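Using your Lurneck facial steamer at home

1. Wash off your makeup first. I use a plain cleanser, nothing scrubby.
2. Fill the tank to the line and switch it on.
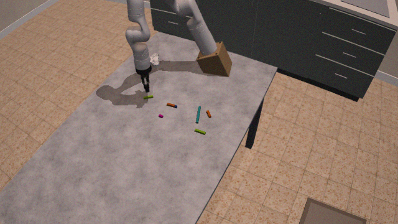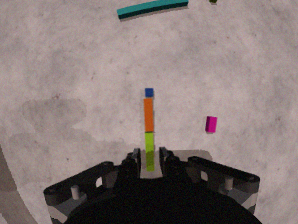
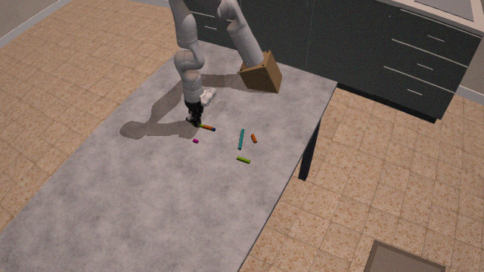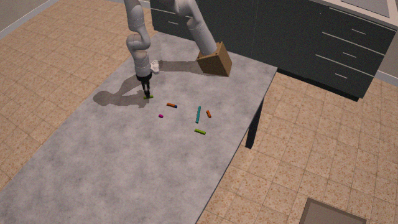
3. Sit back 25 cm from the nozzle - I went closer once and was pink till dinner!
4. Stop after eight minutes and pat dry with a towel.

Note: moisturizer goes on while your skin's still damp.

Caution: skip it if you have rosacea or a sunburn.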